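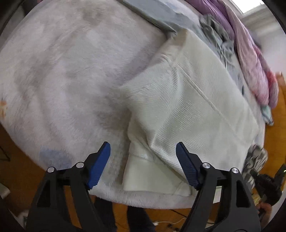 Folded white towel on the bed, with the gripper open at its lower edge.

Laundry folding tips from the Kistis open day

Tomás Ní Bhriain, 21/07/2025

I fold a lot of laundry. We have two bathrooms and four kids, and I have written on this page before about shelf space and what goes where in a linen closet. So when Kistis held an open day on household automation in Plostport, I went for the laundry part and skipped the talk on lawn mowers.

The laundry demonstration was done on a bed. The people running it used hand-held grippers, squeezed by hand, to handle towels and clothes. Their moves are recorded so that a robot arm with the same kind of jaws can learn them later. Admission was free and they had room for up to 800 visitors over the day, though the laundry room took only a few of us at a time.

What I brought home was a list of folding habits. Working with two fingertips in place of ten makes you plan the fold, and most of what the demonstrators did works just as well with bare hands.

Towels

Find the corners first. The demonstrator I watched longest would not start a fold until she had both corners of one short side. At home I used to grab a towel anywhere and shake it until it looked square, and then wonder why the stack leaned.

Lay it flat before the first fold. Smooth from the middle out. If the towel is bunched under itself, lift one end and let it drop again. Pulling on the bunched part only moves the wrinkle.

Pinch close to the edge. With a jaw you take in very little cloth, and the fold comes out sharper. With fingers, use the thumb and first two, and keep the rest of your hand off the fabric.

Fold toward the shelf size. Measure your shelf once and write it on the inside of the closet door. Mine takes a towel folded in thirds the long way and then in half. If the towel sticks out past the shelf, change the fold and leave the shelf alone.

Put the folded edge out. It looks neater and you can pull one towel without dragging the next one along.

Ribbed and waffle fabrics

These stretch across the ribs, so a fold that was straight when you made it can end up slanted. Run your hand along the ribs, never across, when you flatten them. If a waffle piece has a hem, line up on the hem and ignore the ribs. Towels from the same pack can come out of the dryer different sizes, and lining up by hem hides some of that.

I asked one of the Kistis people which fabrics were hardest. She said thin knits, then anything with a plush pile, because the jaw may take hold of the pile and miss the backing. That goes for fingers too. When you pick up a fleece blanket, feel for the seam at the border.

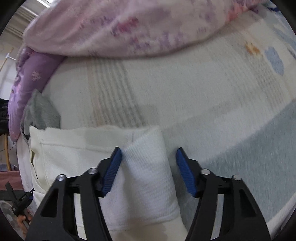 Cream and white garment, folded, with a gripper jaw on either side of it.

Clothes

Start with the seams. On a shirt or pajama top, the side seams tell you where straight is. Lay one on top of the other and the hem will mostly take care of itself.

Check between the layers. A sleeve or a lining that has slipped will show as a gap along the side of the folded piece. Press along the side with a flat hand and you will feel it. Open the last fold only and straighten it there.

Turn the whole pile, not the piece. If the best side to work from is across the bed, walk around. Dragging a folded shirt over a bedspread undoes it.

Move finished pieces from below. Slide a hand under each end and lift level. Picking up by the top layer is how a good fold gets lost between the bed and the drawer.

The work surface

A bed is a fair place to fold if that is what you have. It is wide, clean and lets you keep several piles going. The trouble is that a soft bedspread gives under your hands and holds on to the cloth. For a sharp crease use a table. For big things like sheets, use the bed.

Keep blankets pushed to the far side or the head end. You want the near edge free, where your hands are. Sort by where things will end up, so one trip per room. Socks last.

If you tire in the back, raise the work. A firm board laid on the mattress helps a little. An ironing board set at hip height helps more for small items.

About the machines

Visitors could try a gripper for a few minutes. It is slower than hands and my wrist noticed. I managed a washcloth and gave up on a pillowcase. The handout said they want 1,000 recorded folds of each item before they move on to the next, and that the towel set is the furthest along. A second company, Vidano, had a table in the hallway with spare jaw pads you could handle. The ridged ones hold cotton well and slip on satin.

There is no laundry robot for sale from any of them, and I did not hear a price. The next open day is in October, same place, and the organizers said kitchen work will be added, mostly drying and putting away dishes.

Readers have asked for the closet shelf sizes again. Mine are 24 inches deep for bath towels, with hand towels on the narrow shelf above. Sheets go in sets inside one of their own pillowcases, top shelf, labeled by bed.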